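### 4. Lineup changes and reporting lag

Most club team sheets go out with only the changes marked, so the baseline for each match is the previous sheet, and that previous sheet has to be right. In the first pass it often wasn't. Late withdrawals were the main trouble. A prop pulls out in the warmup, the sheet stays as published, and the next week's release counts a "return" for a man who had already played. We recoded all of these by hand from the match reports (Xie and Penner), first the backs, then the forwards.

After recoding, 1749 team sheets. Of these, 1521 had a usable match for the week before. The rest were season openers, cup games with a separate squad, or postponements. Cup games were dropped completely. Clubs rotate for them and say so, and folding them in pushes the mean number of changes up in every December block.

Changes were split by unit – front row, second row, back row, half backs, midfield, back three. A positional switch inside the same starting fifteen was coded as a switch and left out of the change count. Example: a lock who moves to blindside while another lock comes in gives one change, one switch. Prydderch coded these differently for the Avside matches, as two changes, and those were redone. Bench moves are in the supplement only.

Front row changes most often. No surprise. Hookers and looseheads share minutes across a season, and the coaches we spoke to at Curen and Tekuvon treat the pair as one position with two names. Half backs change least, and when they do the reason given is nearly always injury. The stated reasons are thin though. "Rotation" covers a dropped player, a tired player and a player with a sore knee the club would rather not mention, and we have no way to seperate them. So reason codes are reported but not modeled.

#### 4.1 Effect on set piece

Scrum and lineout success were taken over the first 70 minutes only, before the late replacements muddy things. With four or more changes in the pack, lineout success on own throw fell against the same club's running mean. The scrum showed no clear drop. We expected it the other way around. One reading is that lineout calls depend on timing between particular jumpers and a particular thrower, and a new pairing needs a week or two. Another is that clubs making heavy changes up front are already losing, and kick to touch from worse places. Can't choose between them on this data.

Captaincy was added as a control (captain retained or not). Little effect, and the sign flips when Jiang is left out, so we make nothing of it. Home and away was kept in throughout.
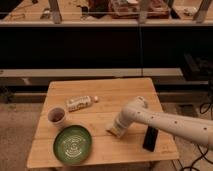 **Figure 4.** Tabletop with white paper cup and plastic bottle; robotic arm at right.

Agreement between coders was checked on a subset drawn by Dai, who had not coded any of it. Worst category was the back row, where the openside and blindside labels are used loosely by some clubs and the shirt number does'nt always settle it. Disagreements went to Xia for a final call. The unit totals are not affected, only the split within the back row, and Section 5 uses unit totals.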